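To: automation-review list
From: Secretariat, Dosholm Technical Exchange
Subject: Re: Kitchen chores in the spring review

Dear members,

The Secretariat thanks the Borkowska office for its message, which is quoted in full so that members who joined after March may follow the discussion.

> The draft review states that machines are "close to ready" for simple
> kitchen work. Our members in small appliance repair and in catering
> have asked what this means. Does it mean that a machine can heat a
> plate of food in a kitchen it has not worked in before? If so, we
> would like the evidence set out. If not, we ask that the wording be
> changed before the review is printed.

The request is reasonable, and the wording will be changed. The working group has gone back to its notes on tabletop cooking tasks, and its position is as follows.

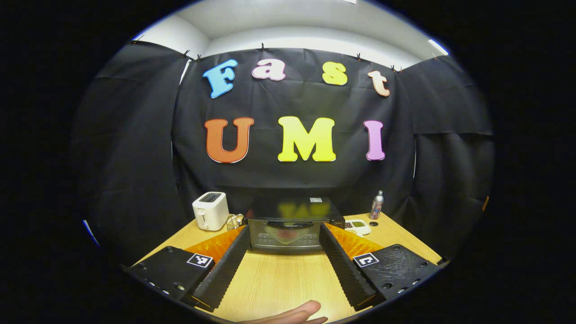 A chore that a person thinks of as one action is usually recorded by the group as several. For heating food in a toaster oven, the group lists six: find the handle, open the door, pick up the dish, set it on the rack, close the door, and turn the knob. A score is given for each step and a separate score for the whole chore. The draft review quoted the step scores only. Members should bear in mind that a machine may do well on every step taken alone and still fail the chore often, as one missed grasp early on spoils all that follows.

The Driltov trial, which the draft relied upon, consisted of 190 attempts at the full chore. Of these, 33 were completed without help from a person. In the view of the working group, this does not support the phrase "close to ready." It does support the statement that the chore can be done under fixed conditions, with the same oven and the same table each time.

Two further points were raised by members in catering. The first concerns glossy surfaces, which can mislead a camera about where an object begins and ends. The second concerns other items left standing near the appliance, as is normal in any working kitchen. The group agrees that both should be covered in the revised text.

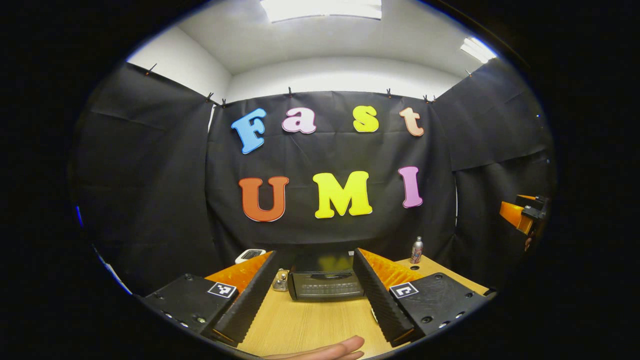
Tabletop work area with a small black appliance, gripper open in the foreground.

With regard to the shop floor, the position is somewhat better. Parts arrive in known places and the same motion is repeated through a shift. Members should not, however, carry those results over to household work. The review will treat the two settings in separate chapters.

The following changes are proposed:

1. The phrase "close to ready" will be replaced by "possible under fixed conditions."

2. Whole-chore scores will be printed beside step scores in every table.

3. The section on ovens will treat the open door and the placing of the dish as separate matters. A door that swings down takes up the space through which the arm must reach, and a plate must be kept level while it is moved over it. 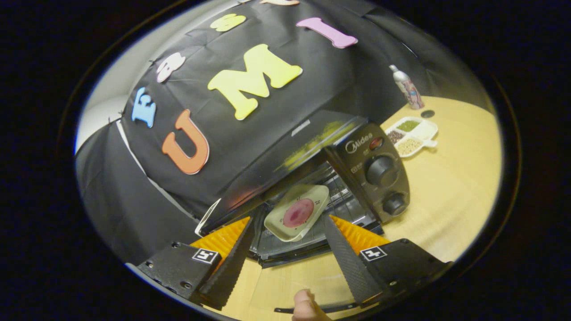
4. Loose foods, such as dried beans and grains, will be moved to an annex. The group does not have enough results to offer an opinion on pouring or scooping.

5. The safety note will state that Uvex eyewear or its equal is to be worn by persons standing within reach of a moving arm. This was the practice at the Driltov trial and should have been recorded in the draft.

Comments should reach the Secretariat within 10 working days. Members who hold whole-chore results of their own, including poor ones, are asked to send them with a short account of how each attempt was scored.

Secretariat
Dosholm Technical Exchange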